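Taller de acuarela para principiantes
Apuntes de la sesión 4: el valor y la sombra
Profesora: Amparo Pacheco

Queridas y queridos, antes de entrar en materia quiero daros las gracias por los ejercicios de degradado que trajisteis (¡qué cielos tan bonitos, de verdad!). Nos toca ahora hablar del valor, que es como llamamos a lo claro o lo oscuro que resulta un color, y que al principio cuesta muchísimo separar del color mismo. Le pasa a todo el mundo, así que paciencia.

Lo habitual es querer oscurecer añadiendo negro, y entonces la sombra se apaga y parece sucia. Probad primero con más pigmento y menos agua del mismo tono; si hace falta, una pizca de su complementario. Y entrecerrad los ojos, que los detalles desaparecen y quedan solo las masas.
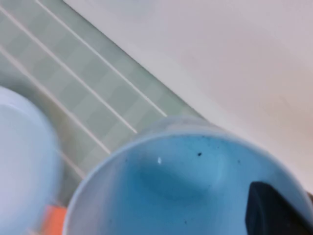
Figura 1. Interior de un vaso de plástico azul: un solo color, varios valores.

Para los brillos, reservad el blanco del papel desde el comienzo. Cayetano Villanueva, con quien aprendí, los dibujaba a lápiz muy flojito antes de mojar nada, y yo sigo haciéndolo igual después de tantos años.

Tarea: una escala de valores con un único pigmento y un objeto sencillo de vuestra cocina, pintado con luz de ventana. Papel de 200 gramos como mínimo, aunque si tenéis a mano alguna hoja más gruesa lo agradeceréis. Traed también el cuaderno y un trapo viejo.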